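We use cookies to remember your settings. Accept | Manage

Kids' Corner
By Wilczyńska | October
14 shares | 0 comments

How does a town choose its mayor?

Every few years, the grown-ups in a town get to pick who will run it, and the person in charge is usually called the mayor. Let's pretend we live in a town named Tristberg, where 2,884 people are allowed to vote (you have to be 18, so you'll need to wait a bit – sorry!).

Getting on the list

Anyone who wants to be mayor is called a candidate. In Tristberg, a candidate has to collect names from neighbors who think it's a good idea for them to run. After that come the yard signs, the speeches and an awful lot of knocking on doors.

Voting day

Voters go to a polling place, which might be a school gym or a library. They get a sheet of paper called a ballot, and they mark it where other people can't peek. A vote is a secret, even from your best friend, unless you feel like telling.

Counting and keeping

When the polls close, the counting starts, and it can go on until way past your bedtime! If 1,000 people choose one candidate and 648 choose the other, the first one wins. Afterward the ballots are put away safely, in case somebody asks for a second count. 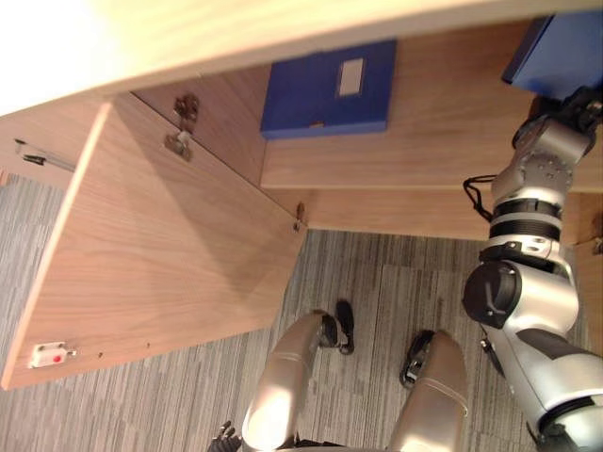

Try it at home

Hold a vote on what to have for dinner on Monday. Fold up your ballots, drop them in a shoebox and count them out loud.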